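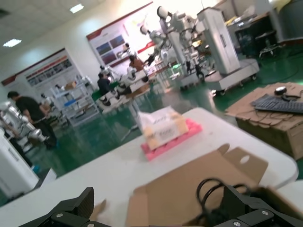 Gripper fingers over an opened cardboard box in a shared workshop. The pink foam on the table is under a printed box.

Tekau is a robot arm for packing and unpacking small parcels, designed and built by Esperanza Whitfield and Adjoa Bonsu, first in Whitfield's spare bedroom and later at Marulanda, a shared workshop where members hire bench space by the month. The name covers both the arm and the set of drawings, parts lists and control programs that go with it, and members of the workshop tend to use it for whichever of these they happen to be talking about. The current version is Tekau 2, and it is the one most people mean when the number is left off.

Background

Whitfield ran a small postal business from home, selling reconditioned buttons and buckles, and had wanted for some years to hand over the dullest part of it, namely getting things in and out of cardboard boxes. Her first attempt was a simple sliding pusher made from drawer runners and a windscreen wiper motor. It could move a packet along a shelf quite cheerfully, but it had no way of dealing with a flap that had sprung back up, and flaps spring back up a good deal.

Bonsu, a furniture maker by trade, met her at a repair evening and offered to help with the frame. The two of them built the first arm over one winter, working mostly after supper, and by the following November it had outgrown the bedroom. Neighbours had also begun to remark on the noise of the shoulder gear, a clatter that Bonsu later traced to a missing washer. The move to Marulanda followed soon afterwards, and the build has stayed there ever since.

Construction

The first Tekau had a birch plywood upper arm, a forearm of square aluminium tube and a shoulder gear cut by hand from a nylon chopping board. It was light and easy to mend, and it bent noticeably whenever it reached out to its full length with anything in its grip. Tekau 2 replaced the plywood with a second length of tube and moved the heavier motors down towards the base, so that the arm no longer had to carry so much of itself about.

The hand is a plain pincer with two fingers, opened and closed by one motor through a pair of meshing gears. Whitfield had at first hoped for something closer to a human hand, and a good many evenings went into a three-fingered version with bicycle brake cable for tendons. That hand still exists, in a biscuit tin under the bench, and is brought out for visitors who ask. The pincer was meant as a stopgap while the cables were being sorted out, but it proved so much easier to look after that the other was quietly dropped.

Cables have been a running concern throughout. A cable that is too short will pull tight when the wrist turns, and one that is too long will catch on the very flaps the arm is trying to get past. Bonsu's answer was to use coiled cable near the wrist, with enough slack for a full turn either way, and to clip the rest along the inside of the forearm.

The control program, called Flilivau, was written by Whitfield, who has said that the name came from a misheard word in a radio play. It stores a movement as a list of positions, each with a note of how long to wait before going on to the next. The longest routine in regular use has nine positions and lifts one small box out of a larger one, pausing above the table before it lets go.

Practice boxes

Early trials were done with brand new cartons, and the results were rather flattering. New cardboard is stiff and its creases are crisp, and the arm soon learnt nothing from it. Whitfield therefore began to save used boxes of every sort - dented, torn, damp-stained, taped up twice over - and the collection stood at 200 before the workshop asked her, very kindly, to stop. Most have since been flattened and are brought out a few at a time.

Goods are set down on soft foam during practice, a habit begun after an early trial in which a jar of brass buttons met the bare table top rather harder than intended. Bonsu favours the ridged kind sold for packing, on the grounds that the fingers can get a little way underneath whatever is lying on it.

Related builds

A smaller arm, Ikon, was made from parts left over from the first Tekau. It has no powered wrist and is used mainly for teaching newcomers to set the joint limits before switching anything on. Ikon runs an older copy of Flilivau, and positions saved on one arm have to be entered afresh on the other, the two having been measured from different corners of their baseplates.

See also
Robot gripper
Shared workshop
Corrugated cardboard
Home-made machine tools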